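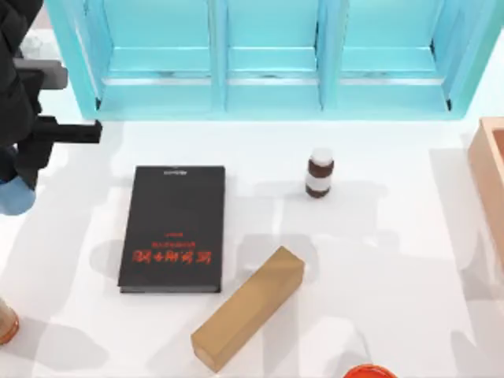 Source: authors' own rendering, Canance project.

Figure 2. White tabletop with a black book, and a large turquoise shelf unit along the far side.

4.2 Reading surfaces and the return of books

The second part of our study concerns where readers leave a book after they stop using it. In the Tadlow branch library, the tables stand close to the shelves, and we expected that readers would put more books back by themselves. The loan and return records cover 1,625 items used inside the building over 11 weeks, beginning in August. Items taken home were excluded.

The result was weaker than we expected. Readers at tables near a shelf (the arrangement of Figure 2) did return books more often, but many of these books went to a wrong place. Staff in the Sadus branch reported the same problem — a book on the wrong shelf is harder to find than a book left on a table. For this reason we treat misplaced items as a separate group in the analysis.

Color of the furniture was not a variable in our design. Vanags branch was removed from this comparison, as its tables were moved during the observation period. The effect of table height remains open, and we return to it in Section 5.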